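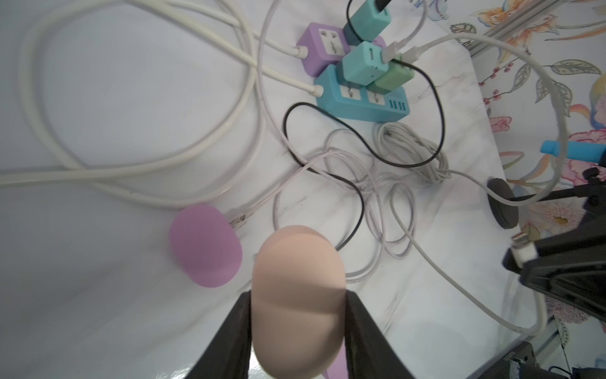
Friday, late

Slept badly and woke up with the radio already telling me off about the traffic. Decided before coffee that today would be the day I finally dealt with the piano.

The piano has been in the front room since my aunt moved to the coast and declared that I was musical, on the evidence of one recorder recital when I was eight. It is a Prumard upright, brown, enormous, and it has not been in tune at any point in our relationship. I dust it. I put the mail on it. In a certain mood I play the first half of a waltz on it, and then the mood passes.

I called three places. The first had a recording saying they were closed for November, which seems like a lot of month to be closed for. The second wanted to know the serial number and then, when I had crawled inside with a flashlight and read it out, told me they only do grands. The third was Mr. Barta. Béla Barta, Piano Service, a number I got from the card in the window at Jornetti, between a lost cat and a man who will paint your fence. He picked up on the first ring and said he could come at two. I should have asked myself what kind of tuner can come at two.

A good one, as it happens, but a gloomy one. He took off his coat, folded it over the arm of the couch, played a single chord and closed his eyes for some time. Then he asked if there had been a flood.

There has never been a flood. He didn't believe me. He asked it again later in a different way, like a detective (had I ever, perhaps, kept plants on it?), and I had to confess to the fern. The fern was on there for two years, on a saucer, and I may have been generous with the can. He wrote something down. I would have given a lot to see what he wrote down.

It took him until almost six. I had imagined I would get some work done in the next room, but you can't do anything while a piano is being tuned. It is the same note, and the same note, and the same note but a hair worse, and then the same note again, and you find you have read one line of an email 15 times and are holding your breath for an A. At four I gave up and made him tea. He drank it standing and told me about a lady in the next town who has her piano tuned every season and never plays it. She just likes to know. I said that sounded lonely, and he said no, she was the happiest client he had.

He charged me 200 dollars and told me that three of the hammers were moth-eaten, that the lid hinge was on borrowed time, and that the thing would go out of tune again by spring if I kept running the heat the way I do. He said it kindly. On the step he turned around and told me to move the fern farther away. It's already in the kitchen! Apparently he could feel it from there.

So now I own a piano that is in tune, and I have run out of excuses. I dug through the bench for music and found a book of easy duets, a parking ticket from some earlier life, and the Stustau exercises my teacher used to make me do with a coin on the back of each hand. I did number 7 with no coin. My left hand has the general outline of it. My right hand was thinking about something else.

Tshepo came by around eight to return the ladder and sat right down and played a whole hymn, with all the inside parts, from memory. I have known Tshepo Tshabalala for 18 years. He has helped me move twice and has stood next to that piano eating chips at every birthday I have had in this house. I asked why he had never said a word. He said it was too out of tune to bring up.

We had the rest of the soup and he showed me where my thumb is supposed to go under in the scale of B flat, which I had been doing wrong since childhood with real conviction. He says his grandmother taught him, at the Mtshali hall, with a ruler. He thinks I should start with something slow. I think I should start with something short.

Moved the mail to the top of the refrigerator. Heat turned down two degrees, wearing the big socks. Must call my aunt on Sunday and not hold the phone up to the piano, however much she asks.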